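Senitz (furniture maker)

Senitz was a small furniture workshop, later a small furniture factory, that made tables, benches and a few stubborn chairs in the town of Wosdale. I've been putting this entry together on and off for a long while, mostly from shop ledgers, a box of sales sheets and a lot of kitchen-table talk, and I keep adding to it, so please forgive the seams. Last tidied up on Sunday, April 21, 2019.

Name

People ask about the name first, so let's get it over with. There was never a Mr. Senitz. The founder, Oluf Damgaard, bought the workshop from a man who had painted SENITZ over the door for a cart business, and Damgaard thought the lettering was too nice to scrape off. He also owed money on the building and paint wasn't free. Collectors sometimes write it "Senits" and you do see that spelling on one run of paper labels, which was the printer's mistake. They used up the labels anyway.

Early years

Damgaard had trained as a boat joiner, and it shows in everything from the first period. The rails are heavier than they need to be, the undersides are finished nearly as well as the tops, and he loved a long scarf joint where any other maker would have bought a longer board. The first products were plain kitchen tables sold to people within walking distance (or at least within carrying distance, which for a Senitz table is not far!).

The early tables had tapered legs set in from the corners, with a drawbored mortise and tenon at each rail. He used ash when he could get it and beech when he couldn't. If you find one in pine, be careful, as I've only ever seen pine in the drawer bottoms.

He took on a partner, Ingvar Lykkegaard, who could draw. Lykkegaard is the reason anybody outside Wosdale has heard of the place. He persuaded Damgaard to give the tables numbers, print a sheet with prices on it, and stop changing the design every time a customer had an idea. They argued about this for years. You can follow the argument in the ledgers, where Damgaard would enter a custom job and Lykkegaard would write the standard model number next to it in pencil, with a question mark.

The round tables

The big change was the round table, Model 4, and this is what most people mean when they say "a Senitz." Lykkegaard's idea was that a workroom or a dining room didn't need a head of the table. Damgaard's idea was that round tops wasted wood. Both of them had a point.

The Model 4 top was built up from wedge-shaped sections glued to a center disc, with a solid lipping bent around the outside in two lengths. The joins in the lipping are the first thing to look at if you're checking one. On a good example they sit opposite each other and you can barely feel them with a fingernail. On later ones they wander. I've handled a few where the two lengths came out uneven and somebody had let in a short piece to make up the difference, and I rather like those.
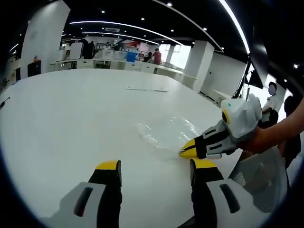

The finish was where the Model 4 really went its own way. Lykkegaard wanted a white version, and Damgaard, who thought paint was something you did to boats, held out for two years before giving in. I still get a bit of a jolt from any big round table in glossy white, like the one here in an open-plan office, as it's exactly the sort of room Lykkegaard kept sketching in the margins of the sales sheets. The Senitz white was brushed on in thin coats and rubbed down between each, and it has gone a warm, buttery color with age. Don't let anybody strip it. The wood underneath was picked knowing it would be covered, so you'll find filler, odd grain and the occasional plugged knot.

The base came in two forms. The first is a cross-shaped foot with a turned column, which is handsome and a bit tippy if a grown man leans on the rim. The second has splayed legs bolted to a square frame under the top. The splayed base is the better table, in my opinion, and it usually sells for less. Go figure.

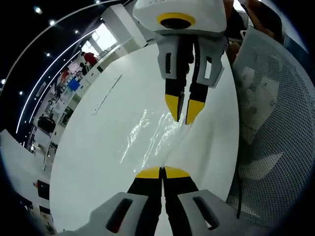
White table with a curved edge, hand-held grippers over the top.

Bech and the move to the factory

Business got big enough that the old workshop couldn't hold it. The firm moved into a building known as Bech, on the far side of the river, which had been a sawmill and still had its drying sheds. That was a huge help. Before Bech, boards were seasoned wherever there was room, including (according to two families who have told me this separately) in the Lykkegaards' hallway.

At Bech the firm bought a panel press, made by an outfit called Premach, and the press changed the furniture more than any designer did. Tops no longer had to be made in wedges. They could be pressed as a single panel with a veneer on each face, then cut to a circle and lipped. Collectors call these "Premach tops" and tend to say it with a sniff. I don't share the sniff. They stay flatter in a heated house than the wedge-built ones, and the veneers were well chosen, at least to begin with. You can tell one from below by the unbroken grain running straight across, where the older tops show their wedges.

The largest single order I've found in the ledgers was for 600 stacking chairs, and it very nearly finished the company. Damgaard had never wanted to make chairs. The joint between the seat rail and the back leg was too slim, and a batch of 13 came back in the first month with that joint sprung. Lykkegaard redrew it with a corner block, the whole run was reworked by hand, and whatever profit there had been went out the door with the glue. After that the firm made benches.

I should say a word about the benches, which get ignored. They have a slightly dished seat, through-wedged legs and a single stretcher, and they are the most comfortable plain wooden thing I've ever sat on. Damgaard designed them by himself late on. They never got a model number, and I like to think that was on purpose.

Decline and closing

The usual things happened. Timber got dearer, shops wanted furniture that came flat in a carton, and neither man's children cared to take over. There was an attempt at a knock-down version of the Model 4, with a top in two halves joined by steel clips. It was a decent piece of engineering, but the seam collected crumbs and the clips rattled. Production stopped one August, when the factory shut for its summer break and simply didn't open again. The stock was sold off from the yard at Bech. The Premach press was too heavy to be worth moving and was broken up where it stood.

Part of the building is now flats. The drying sheds are gone.

Marks and labels

Three kinds of mark turn up:

Branded stamp. The word SENITZ burned into the inside of a rail, with a tall first letter. Early work only. The brand was made from a bit of boat fitting and the Z leans.

Paper label. Cream paper with the model number filled in by hand, glued near the center of the underside. These fall off, so a clean rectangle on an otherwise darkened surface is worth noticing. Some of these have the "Senits" misprint.

Metal disc. A small pressed disc fixed with two pins, used at Bech from the time of the press onward. Discs have been moved from wrecked benches to unmarked tables, so check that the pins have never been disturbed.

An unmarked piece isn't necessarily wrong. Damgaard often forgot, and seconds sold to staff went out with no mark at all.

Numbers made

No production book survives for the first workshop. For Bech, the ledgers give 400 round tables across all sizes and finishes, though two of the volumes have water damage and I wouldn't swear to the total. White ones are the minority. Natural ash with the cross base is what you'll mostly come across at house sales.

Care

Oiled and waxed pieces want very little. Use a soft cloth and a thin coat of plain wax once in a while, and keep them away from radiators, especially the wedge-built tops — the center disc will shrink away from the points and leave a star of little gaps. If that has already happened, leave it alone. The gaps close up again in damp weather, and people who fill them in winter get a raised ridge by summer. White tops can be wiped with a barely damp cloth, but no polish and nothing gritty.

Loose splayed legs nearly always mean a slack bolt. Tighten by hand and then a quarter turn more.

See also

Boat joinery; Bent lipping; Veneer pressing; Stacking chairs; Wosdale sawmills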